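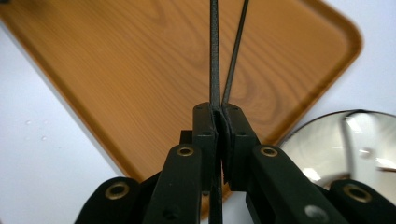 Table and Tray: Serving Pieces from the Teaching Collection
Gallery page of the Arthur House Study Rooms

Introduction

The Arthur House Study Rooms maintain a teaching collection of household objects connected with the preparation and serving of meals. The collection is intended for use by students, visiting groups and members of the public who wish to look closely at ordinary things. It includes trays, eating utensils, storage vessels and table linens, most of them made for daily use in private homes.

This page accompanies the display Table and Tray, which opens on 23rd January in the Lower Study Room and continues through the end of February. The display was selected by Sumathi Pai, Curator of Domestic Collections, with catalog entries prepared by Zorica Živković. It brings together 30 pieces, several of which have not been shown before.

The notes that follow are drawn from the printed guide, which is available at the reception desk.

Notes to the Picture

Tray with wood-grain finish. Large, rectangular. Trays of this shape were used to carry a complete setting from the kitchen to the table and often remained in place during the meal.

Two sticks, dark. Long and thin, one of them matte black-gray with a slightly rough surface. Shown together in a narrow V, with the tray behind.

Trays in the Collection

The study rooms hold trays of many sizes, from small pieces meant for a single cup to broad serving trays that required both hands. The earliest were given by the Brudano family, whose household goods form the core of the collection. Later additions came from the closing of the Metel Hotel, which had kept its own dining room stock in good order and passed it on with the original inventory sheets.

Rectangular trays are the most common form. They stack well, fit the shelving of an ordinary pantry and leave little unused space when set with square or oblong dishes. Round trays were more often used for drinks. A number of the hotel pieces carry shelf numbers on the underside, and these have been left in place as part of the history of the objects.

Visitors interested in surface finishes may wish to compare trays from the two sources. The Brudano pieces show heavy wear at the corners and along the rims. The hotel trays were rotated through service and are more evenly worn.

Eating Utensils

Chopsticks, spoons, forks and serving tools are kept in shallow drawers along the east wall of the Lower Study Room. Pairs are stored together wherever a pair can be established. Where two sticks differ in length or finish they are cataloged separately, with a note referring the reader from one entry to the other.

The drawers are arranged by use, so that utensils for cooking are held apart from those for the table. Four drawers may be opened by visitors without assistance. The remaining drawers are opened by staff on request.

Handling Sessions

Supervised handling sessions are offered to registered groups during the period of the display. Each session lasts 2 hours and is limited to seven participants. Hands should be washed and dried beforehand, and rings and bracelets removed. Bags and coats are to be left in the lockers outside the room.

Objects are to be lifted with both hands and kept low over the padded table. Trays should be held from beneath and never by the rim alone. Pencils only may be used for note-taking.

Requests for sessions should be addressed to the Study Rooms office in writing and should state the size of the group and the subject of interest. School groups are asked to send a list of the objects they wish to examine.

Related Displays

Storage jars and lidded boxes from the Pikinon bequest may be seen in the Upper Study Room. Nearly all of the bequest has now been cataloged, and the entries can be consulted at the reading desk during opening hours.

Reproduction and Credits

Pictures on this page may be used for private study and classroom teaching. Permission for any other use should be sought from the office before publication.

Selection: Sumathi Pai
Catalog entries: Zorica Živković
Published by the Arthur House Study Rooms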